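Hospitality Operations II: Housekeeping and Linen Management
Handout for Unit 4: Linen Stock, Circulation and Loss
Course lead: Leonie Meinecke

We use cookies to improve your visit to this site. By continuing to browse you accept our cookie policy. Accept | Manage settings

4.1 Purpose of the unit

Students should be able to calculate the par stock of a lodging property, trace an item of linen through its full cycle, and prepare a monthly loss report. The reading for this unit is Chapter 6 of the course reader, which should be completed before the Saturday workshop.

4.2 Par stock

One par is the quantity of linen needed to dress every bed and bathroom in the property once. Most properties hold between three and five par. The number depends on how often the laundry delivers, whether washing is done on the premises, and how much shelf space is available.

The case property, the Pennington, has 100 rooms with 2 single beds in each. Each bed takes one bottom sheet and one top sheet. One par of sheets is therefore 400, and the linen room should contain enough stock for the total in circulation to reach the target set by management. Across all categories, the Pennington's inventory stands at 4,000 pieces.

4.3 Circulation

Linen is at all times in one of four places: in use, in transit, in the laundry, or on the shelf. Clean stock is issued from the back of the shelf so that recently washed items may rest. Soiled linen is counted before it leaves the floor, and the count is signed by the room attendant and the floor supervisor.

4.4 Loss and condemnation

Items leave stock through wear, staining, misuse or theft. The Pennington wrote off 388 pieces last year, or 9.7 percent of its inventory. Lucienne Lefèvre, who prepared the case, attributes most of this to towels used for cleaning. Condemned sheets may be cut down for rags, but must first be marked and entered in the discard book.

4.5 Bedspreads and guest belongings

Bedspreads are laundered less often than sheets and are usually counted separately. Woven stripes and puckered fabrics tolerate light creasing better than plain ones. Clothing left on a bed in a stayover room must be kept apart from hotel linen when the bed is stripped. It is moved to a chair, folded as it was found, and returned once the bed is made.

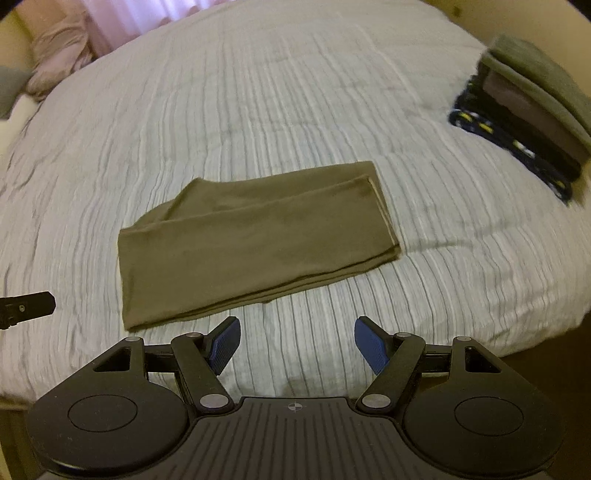
4.6 Assignment

Prepare a loss report for the Pennington using the tables in the appendix to the case. State the opening stock, purchases, condemned items and closing stock for each category, and explain any difference greater than two percent. Reports are submitted to Rawiri Grimshaw at the department office by the end of March. Late work requires the written approval of the course lead.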